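# Wood finishing oil

A **wood finishing oil** is a liquid applied to bare or lightly sealed timber to slow the uptake of water, deepen the colour of the grain and make the surface easier to clean. Most are based on plant oils that harden in air.

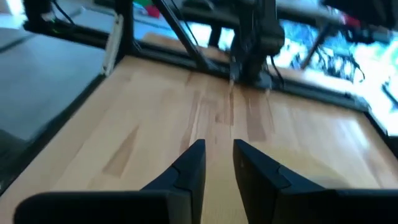

The oils most often used are linseed, tung and walnut. They are known as drying oils, although little of the change is due to evaporation. The oil takes up oxygen and its molecules link together into a solid film. Olive oil and other non-drying oils stay liquid in the wood and are not counted as finishes in the strict sense. Mineral oil also stays liquid, but is widely used on chopping boards, where it has to be renewed at short intervals.

## Types

### Raw and boiled oils

Raw linseed oil is pressed from flax seed and filtered. It hardens slowly, and a thick coat may stay tacky for weeks. Boiled linseed oil hardens faster. In older practice the oil was heated, sometimes with lead compounds; in most modern products metal driers are added and the oil may not be boiled at all. Stand oil is heated without air until it thickens. It gives a more even gloss and yellows less than the raw oil.

### Hardwax oils

A hardwax oil is a mixture of drying oil and wax, commonly carnauba or candelilla, often with a solvent to aid spreading. The wax stays near the surface and raises resistance to spills. Products of this type are common on floors and worktops.

### Danish and teak oils

These names have no fixed meaning. Many products sold under them are blends of oil, varnish and thinner in varying shares. A blend with a high share of varnish forms a film and behaves more like a thin varnish than an oil.

## Application

The timber is sanded along the grain and freed of dust. Very fine sanding closes the surface and reduces the amount of oil taken up. The first coat is spread freely with a cloth or brush and left to soak in, usually for up to 30 minutes, after which all surplus is wiped off. Oil left standing on the surface dries to a soft, wrinkled skin that must be scraped away.

Later coats are thinner. A common schedule for worktops is 4 coats, with a day between each — longer in cold or damp rooms. The surface can be used lightly after the last coat is dry to the touch, but full hardening takes longer and 21 days is a usual allowance before wet cloths or heavy objects are placed on it.

## Dosbridge trial

A comparison of oiled beech and ash panels was begun at the Dosbridge timber workshop in October and reported in February 2025. Each panel was wiped with a damp cloth 2,000 times. Panels treated with hardwax oil kept most of their sheen, while those treated with raw linseed oil had turned dull and showed raised grain. Panels prepared by the Pešek method, in which the first coat is rubbed in with a felt pad, gave mixed results — good on ash and poor on beech. The report did not cover outdoor use.

## Care and repair

Oiled surfaces are cleaned with a well-wrung cloth and mild soap. Strong alkaline cleaners attack the hardened oil and leave pale patches. Worn areas can be sanded and oiled again without stripping the whole surface, though the repair may look lighter until it has aged.

## Safety

Cloths soaked in drying oil can heat up and catch fire without a flame, as hardening gives off heat that a crumpled cloth holds in. They should be laid flat outdoors to dry or soaked in water in a closed metal container.

## See also

- Drying oil
- French polish
- Shellac
- Wood stain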